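プリムホルム町議会 議場・傍聴席 開会前点検表（コメント付き)

点検：パウラ・ウルス（議会だより編集係）
対象：議場、傍聴席、ロビー、給湯コーナー
時間：午後5時から開会まで
記号：良＝そのままでよい　要＝手当てがいる　済＝その場で直した

5月の定例会を前に、今回も点検表をそのまま公開します。前回は「表だけでは何のことかわからない」というお便りをいただきましたので、コメントを多めに書きました。多めに書きすぎたかもしれませんが、どうぞお茶でも飲みながら、気になるところだけ拾い読みしてくださいね。

1　正面入口と通路

1-1　正面扉の開閉　良
去年の冬はずいぶん重たくて、傍聴の方が二人がかりで押していらしたこともありましたが、蝶番を替えていただいてからは片手で開きます。

1-2　スロープの手すり　要
下から2本目の支柱がぐらつきます。体重をかけなければわからない程度なのですが、手すりというのは体重をかけるためのものですから、「要」にしました。建物係に連絡済み、開会日までに締め直しの予定です。

1-3　通路の敷物　済
ロビーから傍聴席に入るところで端がめくれていました。テープで留めましたが、これは応急です。本当は敷物ごと替えたいところで、見積もりは3000だそうです（予備費で足りる額なので、次の打ち合わせで出してみます）。

1-4　案内板の矢印　済
「傍聴席」の矢印が倉庫を指していました。直しました。倉庫まで行ってしまわれた方がいらしたら、申し訳ありませんでした。

2　傍聴席

2-1　座席　要
18番の座面が戻りません。立ち上がっても下りたままで、後ろを通る方の膝に当たる位置です。今回は紙を貼って使用中止にします。

2-2　車いす用の場所　良
3台分あります。前回は報道の方の三脚がここに置かれていたので、床に線を引き直しました。報道の皆さん、場所はちゃんと別に取ってありますから、どうかそちらをお使いください。

2-3　補聴援助の受信機　要
電池の残りが少ないものが1台。充電したつもりで差し込みが浅かったようです。当日の午後にもう一度見ます。

2-4　傍聴者用の資料　良
クリヴォメル地区の排水路の件は、図面が縮小で読みにくいという声があり、今回は大きい紙で別に刷ってもらいました。受付で声をかけてくだされば閲覧できます。私も広げてみましたが、ようやくどこが暗渠なのかわかりました。

3　議場

3-1　議長席の非常ボタン　良
押すと事務室で鳴ります。試すときは先に事務室へ電話を入れてください。前に黙って押したときは、エナケ議員が上着も着ずに走ってきてくださって、ありがたいやら恥ずかしいやらでした。

3-2　発言席のマイク　済
左の発言席で雑音。コードの差し直しで止まりました。住民発言の時間はいつも左から埋まるので、直ってほっとしています。

3-3　コード類の固定　要
発言席の足元で1本浮いています。カバーを注文中です。届くまでは、右側から回って席に着いていただくようご案内します。

3-4　残り時間の表示　良
持ち時間3分、終了の合図も鳴ります。音が大きすぎて話が飛んでしまうというご意見があり、ひとつ小さくしました。それでも十分聞こえます。

4　避難と消火

4-1　非常口の灯り　良
北側、南側とも点灯しています。

4-2　南側非常口の前　済
選挙のときの投票箱が積んでありました。倉庫に戻しました。毎年この季節に同じことを書いている気がしますので、倉庫の棚に投票箱の札を付けました。

4-3　消火器　要
管理番号661、ロビー奥の1本だけ点検札の日付が読めません。針は緑の範囲に入っています。業者に札の再発行をお願いしました。

4-4　入場の上限　良
掲示あり。ブルンデン通りの駐車場の件が議題に上がったときは、満席を超える人が来られて、廊下で立ち聞きのようなことになってしまいました。今回も同じ議題が載りますから、入りきらないときは隣の会議室で音声を流します。椅子は出してあります。

5　給湯コーナー

5-1　電気ポットの置き場所　済
流しに近すぎたので、台の反対の端に寄せました。コードも通路を横切らなくなりました。

5-2　まな板と包丁　良
休憩時間の果物用です。包丁は使ったらすぐ洗って、引き出しにしまってください。流しに沈めておくのはご勘弁を。次の方が手を入れます。

5-3　床　良
マットの裏まで見ました。滑りません。

寄せられたコメント

・傍聴席の後ろのほうは、夜になると冷えます。膝掛けを置いてもらえませんか。
　→ウルス：何枚かロビーの棚に用意します。お帰りのときに戻してくださいね。

・クリヴォメルからバスで行くのですが、最終に間に合わないので、いつも採決の前に帰っています。
　→ウルス：それは本当に残念です。点検の範囲ではありませんが、議事の順番のことですから、議長にそのままお伝えしました。お返事があり次第、この欄に書きます。

・2-1の座席、私が座っていた席だと思います。壊したのでしょうか。
　→ウルス：いえいえ、前から調子が悪かった席です。どうぞ気になさらず、またいらしてください。

残りの「要」は開会日の午後5時にもう一度見て回ります。お気づきのことがあれば、ロビーの箱に紙を入れてくださっても、受付で私を呼び止めてくださってもかまいません。
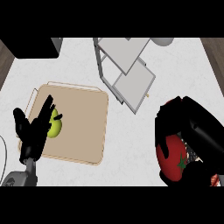
まな板の洋梨と、右に赤いトマト（CG画像）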